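Folding hoodies and other awkward tops (without losing your temper)

Last updated October 2024
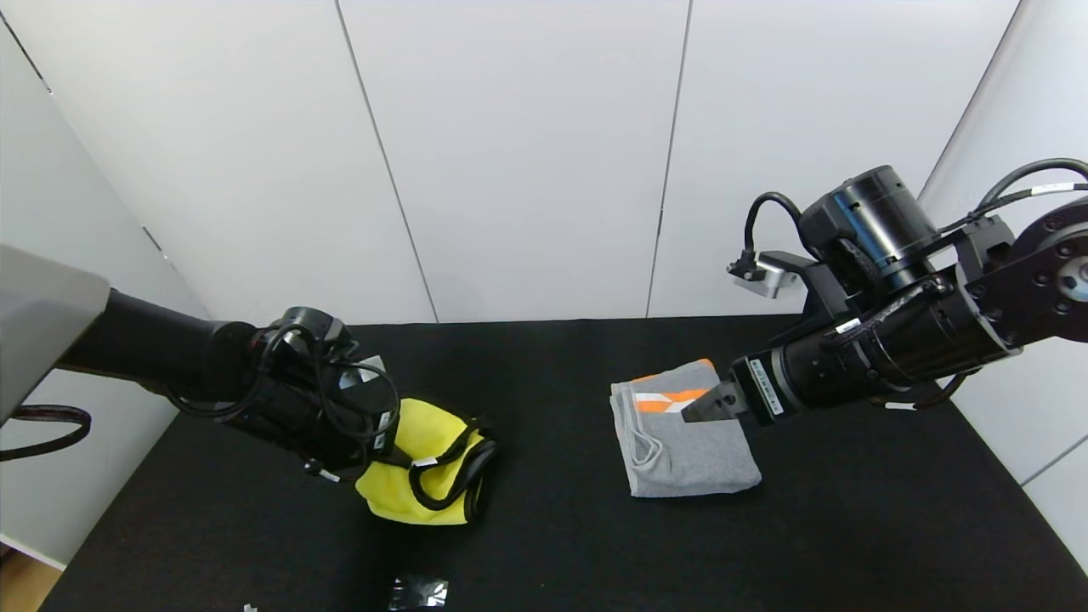
Grey with an orange and white stripe, folded down to a rough rectangle on a black tabletop, and a bright yellow cloth alongside.

I've had a lot of messages since the sock drawer page, and most of them want to know the same thing: what on earth do you do with tops that have bits hanging off them? Drawstrings, hoods, big thick panels across the chest. T-shirts are easy. It's the bulky stuff that slides off the shelf in our back bedroom and ends up on the floor by teatime.

So, my way of doing it. Lay the top face down on a table — a proper table, please, beds are too squashy and you'll never get a straight edge. Smooth it from the middle outwards with the flat of your hand. Fold one side in, sleeve and all, then bring the sleeve back down so it runs along the body. Same again on the other side. If there's a hood, flop it down over the back and flatten it as best you can. Then bring the hem up to the neck in one go, or in thirds if your shelves are shallow like mine (bought flat-packed from a shop in Stustton, 2 of them, and I've regretted the depth ever since!).

Turn it over and you should have a rectangle. A rough one will do. I used to fuss over the corners and all it did was make me late.

Drawstrings: pull both ends level before you start and lay them down inside the fold. Mine get away from me now and then and trail down the side, and I leave them to it. If one has gone right inside the casing, thread a safety pin through the end and wriggle it along with your fingers.

Stripes and panels are handy, by the way. If you fold so the coloured bit ends up on top, you can spot the one you want without digging through the pile. I've got four plain grey ones that I can't tell apart and it drives me mad.

Cloths next. I don't fold dusters. I did for years, dutifully, and then I got a deep basket from the market at Jodlow and now they all go in scrunched up. Bright ones are worth having for this, especially yellow, as you can see them at the bottom of anything. Wash new ones on their own the first couple of times, though — I had a pillowcase come out the colour of custard in May.

A few odds and ends people have sent in:

Heaviest tops at the bottom of the pile, and keep it to five or six high.

Empty the pockets first. I found a bus ticket, a conker and a very old mint in one go.

Let everything cool before you fold it if it's come out of the dryer, or you'll press the creases in.

Next time I'm doing fitted sheets, so wish me luck. If you've got a method that works on a king size, do send it over!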